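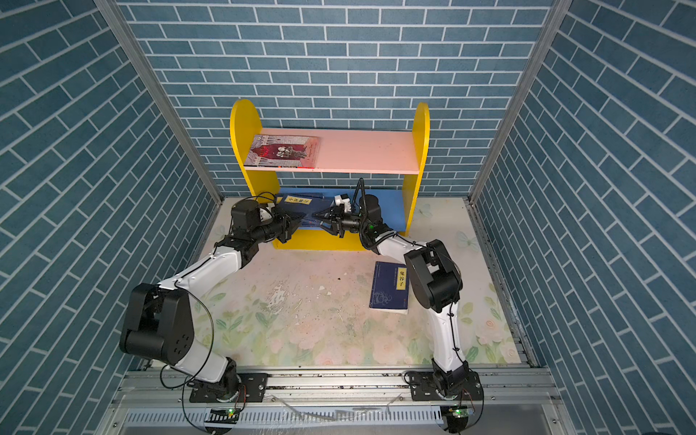
Thursday, February 8, 2018

Woke up at half past five with the bread on my mind, which is how most mornings go lately. The starter had climbed nearly to the lid overnight — the warm cupboard works after all, and Mirta was right, and I shall have to tell her so. Fed it, made tea, stood at the back door in my coat looking at the frost on the leeks.

Two loaves went in before eight. The first one spread out like a cowpat (too much water, I got cocky) but the second had a proper ear on it and I was so pleased I rang Zulema while she was trying to get to work. She was very polite about it!

Walked down to Greldale mid-morning for flour. The mill shop has put the rye up again, so I bought 200 grams of it loose just to mix in and stuck with the plain white for the rest. Uriel was on the till and we got talking about his knee, then his brother's knee, then the bus, which is now apparently going to miss out our stop from June. I said I'd write to someone. I probably won't.

Lunch was the cowpat, toasted, with cheese. Perfectly nice. You'd never know with enough cheese.

Spent the afternoon supposedly sorting out the spare room and really sitting on the floor reading old letters from Nahuel, from when he was living over the bakery on Benítez Street. He wrote such good letters, all weather and gossip and what he'd had for his tea. There's one with a recipe for a raisin loaf in the margin, 22 minutes in a hot oven and then "until it smells right". I'm going to try it on Saturday, though I've no raisins and may have to use the sultanas left over from Christmas.

Sebastián came round at six to return the ladder and stayed for soup. He thinks I should sell the loaves at the church fair. I told him to wait until I can make 2 in a row that look like the same thing. He took the heel of the good one home in his pocket, wrapped in kitchen roll.

Must remember: bin day tomorrow, ring the dentist, more salt.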